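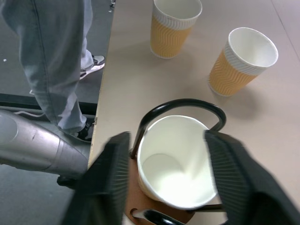
July 2020
by Clodagh Dolan

Search this blog Type and press enter

I've been playing a mobile game called Storkari for a few weeks now, mostly in the evenings. It's a bowling and skittles game where you knock things off a shelf with a ball, and the shelf gets harder as you go. Most of the targets in the early levels are cups, plain paper ones, white inside and tan on the outside like the three on the table, and you get three balls to clear them. That part is easy. It gets harder when the shelf starts moving.

I'm on level 162. My cousin's husband Noman Rind is well past that, but he started in November and he pays for the extra balls. I haven't paid for anything yet. You earn 5 coins for a clean level, and a new ball costs 560, so it takes a while. The heavy ball is the only one worth saving for. The striped one looks nice and does nothing different as far as I can tell.

The controls are simple. You drag back, aim and let go. On my old phone there was a lag on the release and I kept throwing to the left. I turned off the crowd sounds and the shadows in settings and that fixed most of it – try that before you delete the game.

Ads come up after every few levels. They're mostly for Jivinstead, which is a farm game and not my kind of thing. If you play in airplane mode you don't get them, but you don't get the daily bonus either.

Things I don't like: the tournament mode needs a connection the whole time, and if it drops you lose your entry coins. That has happened to me twice. There's also no way to go back and replay a level once you've cleared it.

Lucian Bălan asked in the comments last time if it works on a tablet. It does, but the aiming line is very thin on a big screen. I went back to the phone.

Next I want to try Ovurow, the rowing one. Shazia says the first part is slow.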